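How to Get Your Church Kitchen and Hall Ready Before Sabbath Starts

By Genalyn Tagle
October 4, 2025

If your congregation shares a meal after the service, most of the work can be finished by early afternoon the day before. I have run the fellowship lunch at Baluyot for six years, and this is the order I follow. It works for a hall that seats 300, and you can shrink it for a smaller one.

Start with the sunset time

Look up sunset for your town and write it at the top of the page. Count back two hours. That is when the last person should be leaving the building. In August this feels generous. In winter it means you start before lunch, so check the time every week and don't rely on last week's sheet.

Cook first, clean second

Put anything that needs the oven in before you touch a broom. Casseroles, lentil loaf and baked potatoes can all be cooked, cooled and refrigerated. Label each dish with the name of the cook and whether it contains nuts, eggs or dairy. Cut vegetables go in covered containers with a damp paper towel on top. Leave the dressing off the salads.

While the oven is running, fill the water pitchers, set out the serving spoons and load the coffee substitute into the urn. Do not plug the urn in yet.

Set up the hall

Sweep, then mop, then put up the tables. Doing it the other way around means moving every table twice. Leave a wide lane from the kitchen door to the serving line, and keep the table nearest the restroom for people with walkers.

Tie back anything that hangs or trails near the serving line, such as curtain pulls and banner cords. Check the knots while you are there. 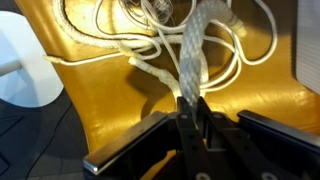 Thick braided cord, bent over near its tip.

Plates and cups go at the start of the line, forks and napkins at the end. We put out 228 plates for a regular week. Keep a spare stack under the table for visitors.

Set the timers

Our warming ovens at Baluyot run on plug-in timers. Set them to come on one hour before the closing hymn, and test them once with the oven empty. Write the settings on tape and stick it to the oven door. If your ovens have no timer, ask your elders what your congregation is comfortable with before you plan a hot menu.

Last walk-through

Empty the trash, wipe the counters, turn off the burners and lock the back door. Hang the dish towels where the morning crew can find them. Anything left undone at this point stays undone until after sunset the next day, including the floor.

Paper copies of my checklist are in the rack by the kitchen phone.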